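Ticket 3000: Label printer at packing bench prints blank labels
Status: Closed
Product: Rumix label printer, Griltenano driver
Site: Chambi warehouse, packing

08:50 Reported by packing. Printer feeds labels happily but leaves them white. User has tried turning it off and on. User has also tried a stern look.

09:05 Checked the roll. Thermal stock, right way up. Swapped it for a new roll anyway and got 13 fresh blank labels, very crisp.

09:20 Self-test from the front button prints perfectly, black as you like. So the head is fine and the fault lies with whatever the computer is sending. Computer denies everything.

09:40 Print queue holds 50 jobs, all called "Untitled". Cleared it. It filled up again while I was finding a chair.

10:15 Rang Brelano, who sold us the thing. On hold for a good while. Advised to turn it off and on.
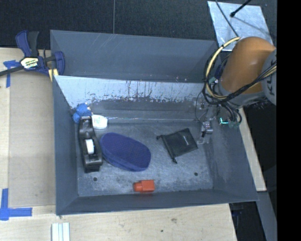

Attachment 1: grey bin on the bench, general wear, two holes in the floor of it.

10:45 Opened the driver settings. Darkness is set to 0 out of 15. Set it to 8, pressed Apply, reopened the page: 0 again. Repeated this more often than I'd like to put in writing.

11:10 Found that the shipping software sends its own darkness value with every job and overrules the driver. The box for it is on the second tab, under "Seasonal". Left empty, it counts as nought.

11:15 Typed 8 in the box. Test label came out legible, with the postcode and everything.

11:30 Asked packing to run a few real orders. All readable. Old roll put back on, with my apologies to it.

Follow-up: same box needs filling in on the returns desk computer before December. Brelano's survey about my call has arrived. Left open for now.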